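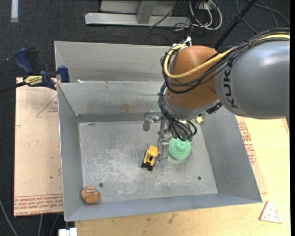

Right, budget thread time! We've finally got sign-off to plan a second bin picking cell, and I've promised a few of you I'd write down how we're spending the money. Long one, get a brew.

Background for new followers: small lab, one arm, one very patient bench. We work on picking mixed objects out of a bin, so toys, odd round things, bits of wood, whatever has an awkward shape. The job is easy to describe and it eats equipment.

First thing I'd say to anyone starting a spreadsheet: the arm is one line. Ours has 21 lines and the arm is the one I've spent the least time arguing about. We know KUKA arms, we've got code for them, we're staying put. Done by lunchtime on day one.

The line I've argued about most is the gripper. I could talk about grippers until the building closes.

We got three quotes. Plenness do a lovely two-finger unit, proper force feedback, nice clean connector. Becerra do a simpler one with fingers you can swap in a minute with a hex key. The third was a custom job from a local machine shop and the lead time made me want a lie down.

I'm leaning hard towards Becerra, purely for the fingers! A hooked finger and a straight finger get you into completely different corners, and we change our minds about shape all the time. If I can cut a new pair on a Monday and be picking with them the same afternoon, that beats a posh sensor for us.

(If you do assembly work with one part all day long, flip that advice. Get the Plenness one. I had a go on it at the Ilport open day and it's gorgeous.)

Now, BINS. Nothing in this hobby-turned-job has surprised me like bins. You'd think a metal box is a metal box.

Sloping sides: yes please. Things that roll tend to end up back where the fingers can reach them. Straight walls plus a ball equals a ball wedged in the corner while you stand there with a ruler.

Surface: bare metal scuffs, and the scuffs catch the light, and the depth camera gets ideas. I've put money down for a matt liner in the new cell. Sheet rubber off a roll, nothing clever. We'll be running both floors side by side for a while to see if it makes any difference to the numbers.

Fixing it down: a bar clamp is the best value item in any robotics lab and I will hear no argument. Nine on the list. Someone asked if nine was a typo. It isn't. They wander off.

Cables! Please, please put a line in for cables. Not the cables themselves, the managing of them. Anything that runs along the outside of an arm and over the wrist has to bend every single time the wrist does, so you need slack in the right place and none in the wrong one.

For cell two I've priced a proper dress pack from Kolex. It's dear. I went back and forth on it for a fortnight, and what settled it was adding up the hours we'd spent with cable ties last winter. The dress pack won by a mile, and that was with me costing my own time very cheaply.

Same goes for air lines. Buy spare fittings, buy more hose than the drawing says. The drawing has never met your arm doing a wrist flip.

Objects get their own budget line and I'm so pleased about this. For cell one I bought them out of my own pocket from charity shops, which was fun, but then you can't reorder the thing when it cracks.

So the new list has 17 object types, three of each: one in use, one on the shelf, one to lend to whoever is trying to repeat our results. Toy trucks are in there, obviously. Best test object going. Wheels, gaps, a dump bed, a different grasp from every side.

Round stuff is in there too. Round things look like a gimme and then you change the surface texture and your success rate has a wobble. Get some smooth, some grainy, different sizes. Cheap as chips, loads of information per pound.

And wood! Grooved wooden things are brilliant for confusing a vision system, the grain looks like an edge if the lighting's feeling mean.

Things I've cut from the list, in case it helps anyone fight the same fight:

The second depth camera. I'd love one. We haven't squeezed everything out of the first one yet, so it can wait for the next round.

The fancy aluminium table with the slots. A solid wooden top has done us fine for this sort of payload and you can screw into it without filling in a form. The arm's base is another matter, don't skimp there, bolt it to something serious.

The extended service plan. Read what's covered before you tick it. Ours left out the gripper and everything on the wrist, so basically all the bits that I break.

Things I've added after chatting with people on here, thank you all:

A safety assessment line, done by somebody from outside. I'd tucked it under "misc" like a fool. It's got its own row now and it's a grown-up number.

Training days for the two newest people. A cell that only one person can restart after a stop is a cell that's off every time that person has a dentist appointment.

A contingency. I've gone for 9 per cent. Finance wanted none, I wanted a lot more, and we've met somewhere that makes neither of us happy.

Timeline: orders go in this month, gripper first as the fingers need designing round it, then bin and liner, then the Kolex kit. Arm turns up whenever arms turn up. I'd like first picks on the new cell by December and I've told my boss the new year, please don't forward her this thread.

One last tip on planning. Before you price anything, spend a morning watching the cell you've already got. Take a notepad. Write down each time someone reaches for a tool, or shifts the bin, or re-tapes something. My whole shopping list came out of one morning like that and most of it cost less than a decent office chair.

Happy to share the spreadsheet with prices stripped out, reply if you want it. Also very keen to hear from anybody running the Becerra fingers with soft pads on, do the pads stay put? The rep said yes but the rep would.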